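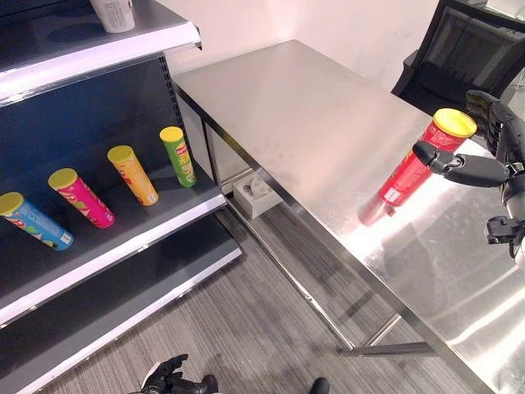

Snack shelving and steel table, Honberg site store room.

Grerncombe Retail Training Center
Minutes of the Store Room Meeting, 2021-09-26
Chair: Hạnh Đàm

1. Minutes of the previous meeting
Approved with one correction to item 5.

2. Shelving
The Chair reported that the chip canisters on the middle shelf are lying on their sides. It was agreed that canisters will stand upright, labels forward, before the next trainee group arrives. Use of the lower shelf was discussed — paper goods were preferred. Fludero is to quote for 12 shelf dividers.

3. Steel table
The top shows smudges. Wiping down was added to the closing checklist. The tissue box on the floor under the table is to be moved to a shelf.

4. Budget
A ceiling of 3000 was confirmed for fixtures. The Orbán invoice was held over.

Action: H. Đàm, items 2 and 3, within seven days.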